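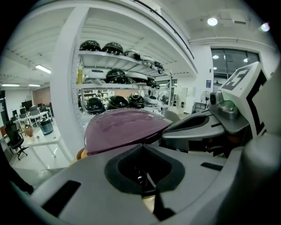

손에 쥐는 그리퍼 한 대의 견적서가 책상에 올라오면 대부분의 관리자는 마음이 놓인다. 로봇팔을 통째로 들이는 값에 비하면 가볍고, 사람이 직접 쥐고 물건을 집으면 되니 교육도 간단해 보인다. 납품업체의 설명도 대개 그 대목에서 끝난다. 장비를 사고, 직원이 헬멧을 집고, 데이터가 쌓이면 로봇이 따라 한다는 이야기다. 예산을 짜야 하는 쪽에서는 그다음이 궁금한데, 견적서에는 그다음이 없다.

보호구와 스포츠용품을 유통하는 우임포트(Wimport)는 지난 6월 헬멧 진열과 반품 분류를 자동화하겠다며 계획안을 돌렸다. 첫 줄에 적힌 것은 그리퍼 4대였다. 헬멧 선반 앞에서 시연을 모으고, 목표는 3,000회. 공급사 웨나드(Wenard)는 이 정도면 "실용 수준의 집기 동작"이 나온다고 했다. 실용 수준이 무엇인지는 제안서 어디에도 정의되어 있지 않다. 백 번 가운데 몇 번을 떨어뜨려도 되는지, 떨어뜨린 헬멧을 다시 팔 수 있는지, 그 손실을 어느 쪽이 떠안는지도 마찬가지다.

헬멧은 생각보다 고약한 품목이다. 껍데기는 둥글고 매끈하며, 유광 제품은 천장 조명을 그대로 되비춘다. 검은색과 흰색이 한 선반에 섞여 있으면 카메라가 보는 조건도 칸마다 달라진다. 웨나드의 시연 영상에 나온 물건은 무광 상자와 플라스틱 컵이었다. 상자를 잘 집는 장비가 헬멧도 잘 집을 것이라는 가정에 돈을 거는 셈인데, 계획안에는 그 가정을 검증할 비용이 한 푼도 잡혀 있지 않다.

인건비도 이상하다. 우임포트는 시연 수집을 "기존 인력의 여유 시간"으로 처리했다. 창고에서 일해 본 사람이라면 이 표현에서 한 번 멈출 것이다. 시연 한 번에는 물건을 제자리에 돌려놓는 시간이 붙고, 표식이 가려지거나 조명이 바뀌어 버리는 기록도 나온다. 쓸 만한 3,000회를 얻으려면 실제로는 그보다 많이 집어야 한다. 얼마나 더 많이인지 물었더니 웨나드의 답변서에는 "현장에 따라 다르다"고만 적혀 있었다.

소모품과 수리 항목은 더 짧다. 집게 끝이 닳으면 교체해야 하고, 교체품의 모양이 조금만 달라져도 앞서 모은 데이터와 어긋날 수 있다. 경쟁 입찰에 들어온 질티브베르그(Ziltivberg)는 초기 가격이 더 높은 대신 교체용 집게 10조를 포함했다. 심사표는 총액만 비교했고 질티브베르그는 첫 단계에서 떨어졌다. 총액이 낮은 쪽이 정말 싼지는 2년 차 장부를 열어 봐야 안다.

무엇보다 그리퍼는 로봇이 아니다. 사람이 쥐고 모은 데이터를 실제 작업으로 바꾸려면 팔이 있어야 하고, 팔을 세울 바닥과 안전 구획, 돌발 정지에 대응할 담당자가 있어야 한다. 우임포트의 계획안은 이 모든 것을 "2단계"라는 한 단어에 넣어 두었다. 2단계의 금액란은 비어 있다. 결재권자가 승인하는 것은 1단계의 작은 숫자지만, 일단 데이터가 쌓이면 그만두기가 어렵다.

장비 자체를 깎아내릴 생각은 없다. 손에 쥐는 방식은 선반 사이 좁은 통로에서도 쓸 수 있고, 고정식 설비보다 시작이 빠르다. 문제는 빠른 시작이 판단까지 앞당긴다는 데 있다. 물류 설비를 임대하는 월데기오르기스(Woldegiorgis)는 같은 종류의 장비를 검토하면서 구매를 미루고 한 대만 빌렸다. 가장 까다로운 상품으로 500회를 먼저 모으고, 못 쓰게 된 기록의 비율과 들어간 인력 시간을 따로 적게 했다. 결과가 나쁘면 반납하는 조건이다.

우임포트의 계획안은 아직 결재 중이다. 수정본에는 예비비가 한 줄 늘었고, 2단계의 금액란은 여전히 비어 있다.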